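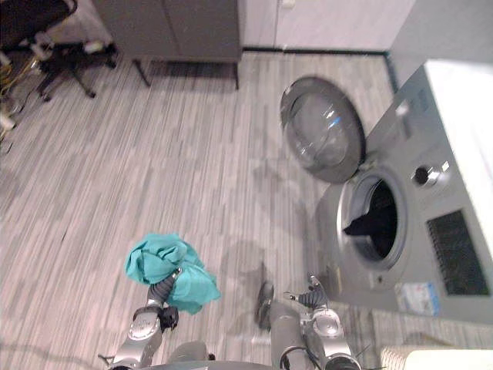

Do I really need to wash darks and brights separately?
Posted by Odska

Every label says "wash with like colors." I have one black shirt and a few turquoise cloths, and running a front loader twice for that seems silly. Has anyone had black dye come off on something bright, or is this just a way to sell detergent? The shirt has been washed before, always on cold.

Dusero
Always separate. I lost a towel that way.

Lumasby
One towel proves very little. Wet a corner of the black shirt, press it on a white rag and look. No color on the rag, wash them together on cold. I'd worry more about lint, as cleaning cloths shed and black shows all of it. I also don't trust those color catcher sheets. A box of 100 has sat on my shelf for ages and they come out gray whatever I put in. 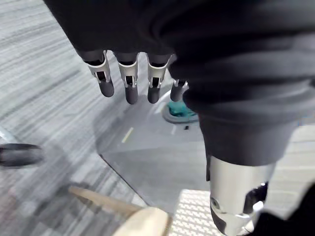
Yan disagrees about the rag, saying a quick press misses dye that lets go over a full cycle, and would leave the wet corner on it for an hour before believing anything.

131 people found this page helpful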